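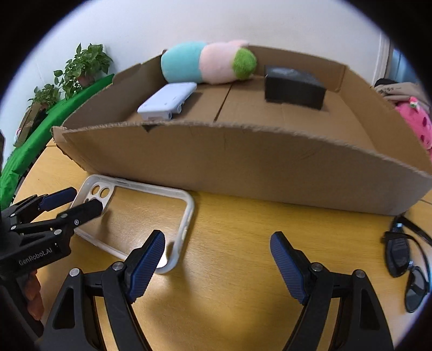
Ridudia, a company that teaches robots to sort and pack small household goods, has stopped using one batch of its hand-held grippers after a jaw closed by itself and caught an operator's finger. The operator had a bruise and went back to other duties after 20 minutes. No one else was hurt.

The fault happened in November, shortly before the end of the morning shift, while two people were recording how to put everyday objects into a carton. According to Wai-kit Lau, who is responsible for safety at the site, the operator had already let go of the trigger and was moving an item with the other hand when the jaw closed.

"The force was not large, but it was not expected, and this is the point," Lau said. "A tool that you hold must stay open when you leave it open."

An inspection the same afternoon found a cracked return spring inside the handle. The company then opened 70 handles from the same delivery and found the same crack in 3 of them. The springs came from Skoder, a small parts supplier, which has agreed to replace the whole delivery. Skoder said in a short statement that it is checking its heat treatment records and will share the result with all customers who bought the part. 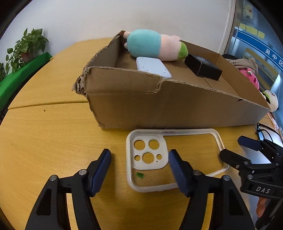 Work with the other grippers continues, but more slowly. Operators now make a test of the trigger before every session, and they must keep the free hand away from the jaws until the tool is put down. Sessions with two people at one table were paused for a short time and are now allowed again, on the condition that each person calls out before reaching across.

The recordings are also affected. Yung-ching Choi, who manages the data, said that almost 800 recordings were made with handles from the delivery. In some of them the jaw position in the log does not agree with the video - a difference that was first explained as a timing error in the software. These files are set aside until they can be checked by hand.

"We saw the difference and we looked in the wrong place," Choi said. "If we had opened one handle at that time, we would have found the spring."

New springs are expected before the end of the month. Ridudia will not return the stopped grippers to use until each one has passed a test of repeated opening and closing.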